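Search this site
Enter keywords
Print this page | E-mail to a colleague

Report of the September visit: the Brerell shared workshop

Members of the Society visited the shared workshop at Brerell on 8 September 2018, at the invitation of its secretary, Asnakech Alemayehu. The party numbered 16 and was received in the former joinery on the ground floor, where the benches are let by the month to private builders.

The purpose of the visit was to inspect a household robot arm under construction by four of the workshop's members. The project is known as Roder. It began as a bench arm for sorting screws and has since been given a domestic task, namely the handling of crockery between a worktop and a dish rack. All parts have been bought or made by the builders, and no outside grant has been sought.

Mrs Alemayehu opened the proceedings with an account of the workshop's rules. Benches must be cleared at the close of each session, and any machine capable of moving under power must have a stop button within reach of the person operating it. Members noted that the rule was displayed beside each of the benches we saw. The annual subscription stands at 85 pounds, which covers electricity and the use of the hand tools but not materials.

We were then shown the arm itself. The present version is the fourth. The first two were abandoned when the shoulder joint proved too weak for its own load, and the third survives on a shelf as a source of spares. The shoulder now turns on a bearing supplied by Bivar, and the builders spoke well of it. The control program was written over two winters and is kept in a ring binder as well as on the computer — a precaution adopted after the loss of a disc. Several members asked to consult the binder and found it well ordered.

Trials of the gripper take place in the kitchen of one of the builders, Hauksdóttir, and are recorded by a small camera at the wrist. The record now extends to 200 attempts, each entered by hand with the object, the approach and the result.

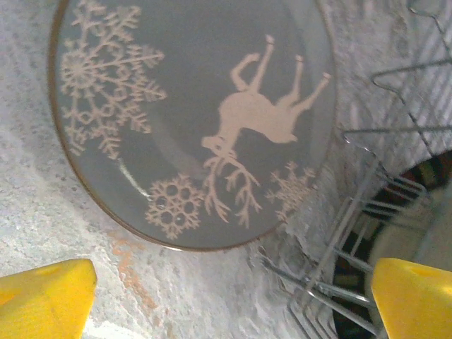
Glassware has occupied the builders for most of the summer. A plate presents a thin edge and a smooth face, and the fingers must be brought to it at a suitable angle before they are closed. The two yellow fingers are set wide apart on the approach to the smoky grey plate with the reindeer and snowflakes, whose narrow gold-coloured rim gives the program a clear line to follow against the speckled grey worktop. Reflections are a greater difficulty, and the white streak of light across the glass is of the kind that the program has at times taken for an edge. The wire rack close by adds a further complication, with its many parallel lines, and the builders intend to teach the program to disregard it.

A discussion followed on the shape of the fingers. One member proposed a softer facing, and another thought a narrower tip would be of more use with saucers. The builders undertook to try both and to report by letter.

Tea was served in the upper room. The President thanked Mrs Alemayehu and the builders on behalf of the Society, and a copy of the workshop's rules was accepted for the library. Members wishing to borrow it should apply to the Librarian in the usual way.

2 comments | 4 shares
Print this page | E-mail to a colleague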